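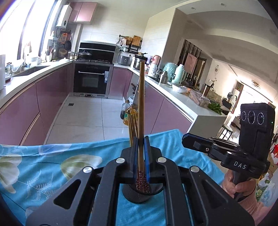 May, notebook of the reading corner project, second entry, 9:40 in the morning

Finished "Wimora" last night. 103 pages is short, but I needed four evenings because I wanted to write the review notes while reading and not after. Last time I waited and I forgot the names of half the family.

Notes for the review page:

The mother's chapters are the strongest. She talks to her dead husband as if he is late for dinner, and the author does not explain it for a long time. I cried at the part with the bus ticket. The son is less clear to me. He is angry in chapter 2, he is gone in chapter 3, and in chapter 4 he is forgiven. I would like one more scene between them. Elaine disagrees, she read the same copy before me and wrote in the margin "enough!" exactly there. We should print both opinions.

Stars: I say 4, Elaine says 5. Naveen Tiwari has not started it.

About the e-book file. On the old reader the chapter titles fall to the bottom of the page, and the italic letters of the husband are shown as normal letters. This is a real problem, because without italics the reader does not know who is speaking. I tried it again with bigger font, same result. On the phone it is correct. I wrote to Semwal (the publisher) and asked for a new file. No answer yet.

Review length: we agreed on 100 words for the short version. My draft has too many, I must cut the paragraph about the cover. Elaine Evangelista will check my English, especially "grief" and "sorrow", I always mix them.

Next in the pile:
Flunberg, the second book. Naveen wants it, he liked the first one more than I did.
Ostent, poems. I read two of them on the train and did not understand the ending of either one. Try again at home, slowly.

To do: move the spoiler warning higher on the page. A reader complained that she saw the death of the uncle before the warning, and she is right. I fixed it for Wimora but the older reviews still have it in the wrong place.

Later, 4 in the afternoon: Semwal answered. They will look at the italics. They did not say when.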